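Speaker notes: Probing a used power board without making it worse
Saturday session, Stirnbridge repair day, second talk after lunch

Slide 1. Title

Wait for the door to close. Say who I am, say I do board-level repair at Terkik and that most of what comes in is control boards out of heating and ventilation gear. Thank Oana Rusu for the slot. Questions at the end, but stop me if a word makes no sense.

Slide 2. What we're covering

Holding the board. Looking at it before touching it. Where to put the probe first. No schematic today. Martti Riihimäki did reading schematics in the morning and his handout is on the side table.

Slide 3. Holding the board 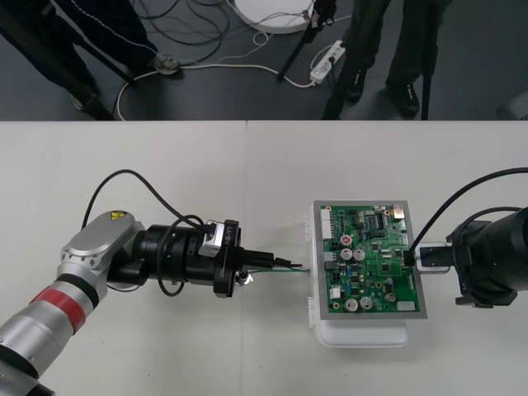 Board held at its right edge, probe at the left.

Main point of this slide: the board is held by something before the probe goes near it. Most slips I see come from one hand doing two jobs. If the board moves 2 millimeters, the tip is across two pins and you have a new fault.

Hold by the border or the bare edge. Never by a connector, never by a tall capacitor. The legs crack the solder underneath and you won't find it for a month.

Clear white surface if you have one. Dropped screws show up on it. Leave slack in the probe lead so its weight isn't pulling on the tip.

(Ask the room who uses a vise. Usually half. Remind them about soft jaws.)

Slide 4. Look first

Give it three full minutes with no meter in your hand. I set a timer with trainees. Go around the outside, then the middle.

Outside is connectors and mounting holes. On this type the connectors are mostly along the top, different sizes and pin counts, so take a photo before you unplug anything. Dayana Sánchez labels hers with tape, and that works too. Check the ring around each mounting hole for cracks running outward.

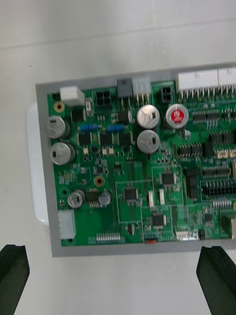 Then the capacitors. There are seven of the can type on this one. Look at each top at a low angle with a flashlight. A flat top doesn't clear it, it only means you go on to measuring. A domed top or crust at the base means replace it, and replace its neighbor of the same size while you're in there.

Resistors next. The blue ones lying across the middle are easy to see. Look for a darkened body and for brown board under it. Some browning under a power part is normal after years of service, so compare it with the same spot on a good board if you can get one.

Slide 5. Before the probe

Supply off and unplugged. Then discharge the big capacitors through a resistor and check with the meter. Do not use a screwdriver. Say this twice.

Cameron Chisholm asked last time how long to wait. My answer is don't go by time, go by the reading. I keep going until it's under a volt.

Slide 6. First readings

Ground first. Pick a ground point and stay with it. Resistance across the input, then across each supply output. Write the numbers down with the connector and pin, on paper. A short on the supply side will show here and saves you the rest of the list.

Then the power transistor, all three pairs of legs, both directions. Part in circuit, so treat odd readings as a hint and lift it if you need to be sure.

Slide 7. What we log

We logged 14 months of boards at the Traltport bench, about 700 in all. Show the table, don't read it out. Bad connectors and cracked joints came out ahead of capacitors, which surprised Ludivine Picard and me both. Blank log sheet is in the handout.

If short on time, skip to the discharge slide again and finish there.

Slide 8. Questions

Repeat each question into the mic. Room has to be cleared by 3.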